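**Shoe rack by the door: is the top a shelf or a seat?**

**brernside_bron**

Hello all, long-time reader, second ever post. We've finally got a low rack for the shoes (brown wood-grain, flat top, one open shelf underneath) and I love it, but it has started a proper argument in our house. Four pairs fit along the bottom quite happily. The trouble is the fifth pair, my red slippers, which have ended up on the top because that's where my hand goes when I come in. My sister Shireen says the top is for sitting on while you do your laces and nothing should live there, ever. I say it's a shelf with ideas above its station.

Anyway, see what you think. I'm still faffing about with where they go.
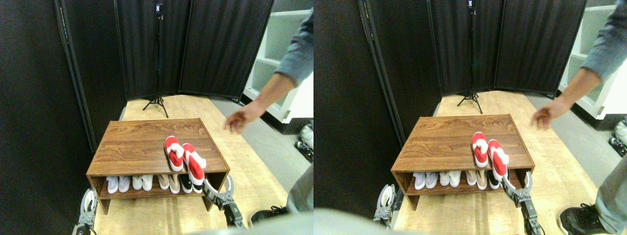 Chantelle Nkuna reckons Shireen is right, and that once slippers are allowed on top you'll have post, keys and a bag of onions up there by March. She had the Sorkulis bench for 7 years and never once saw the wood.

**venter_k**

Disagree with Chantelle! Slippers are the one thing you change into the second you're through the door, so they want to be at hand height. Bending down for them with a bag on your shoulder is how I did my back in. Put them on top and sit on the stairs for your laces like everybody else.

Are the four underneath all in regular use though? Two white pairs side by side would drive me mad, I'd go out in one of each.

**brernside_bron**

Ha, I have done exactly that, as far as the postbox. Yes, all in use, or so I'm told. The black ones with the white soles are at the right-hand end and they don't move, they get worn most and I can find them half asleep.

I had another go at it after reading your replies — slippers together this time, neat, toes to the front so I can see which way round they are before I've got the light on.

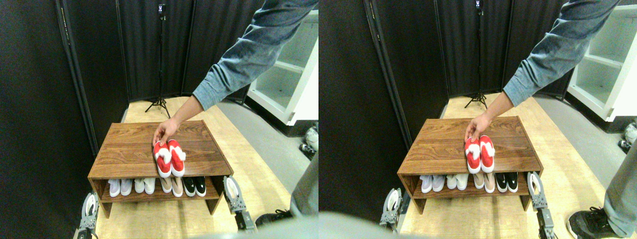

I do prefer them like that. The only thing bothering me now is the heels, because I can't decide if I want toes out or heels out. With heels out you can just drop your foot in when you pull them down, but they look as if somebody has walked into the wall. Shireen has gone quiet, which usually means she's looking up benches.

**Ayanda Dlamini**

Toes out on the bottom, heels out on the top. I'll not be taking questions.

**Niven20**

Sorry but I'd bin the whole idea and get a basket. I had a rack just like it, and the shelf was lovely for shoes and useless for anything with an ankle. Where do boots go? Wellies? You'll have a heap next to it within a fortnight.

**venter_k**

A basket is just a heap with sides, Niven.

**Niven20**

It's a heap I can shove under the stairs when my mum comes round, thank you.

**brernside_bron**

No baskets!! We had one at the old place and I lost a plimsoll in it for 2 winters. Boots are a fair point, they'll have to go on a tray.

Right, I've made up my mind for now. They're staying up top, toes out, over to the left a bit so there's room to perch on the other side, and Shireen can have that bit for her laces.
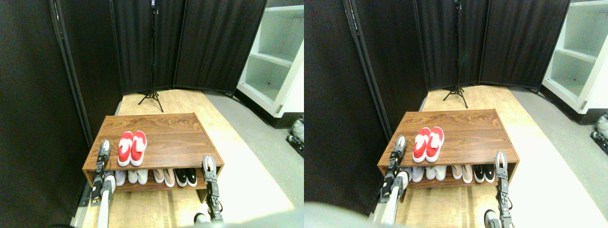
*Red pair on top, the other four pairs underneath.*

**Chantelle Nkuna**

Looks tidy, I'll give you that. Still saying onions by March.

**Ayanda Dlamini**

Does anyone know if you can get felt pads for the feet on these? Ours squeaks on the floor every time someone sits on it and the dog goes off.

**venter_k**

Yes, the stick-on ones, get the thick sort. The thin ones came off mine in 2 days.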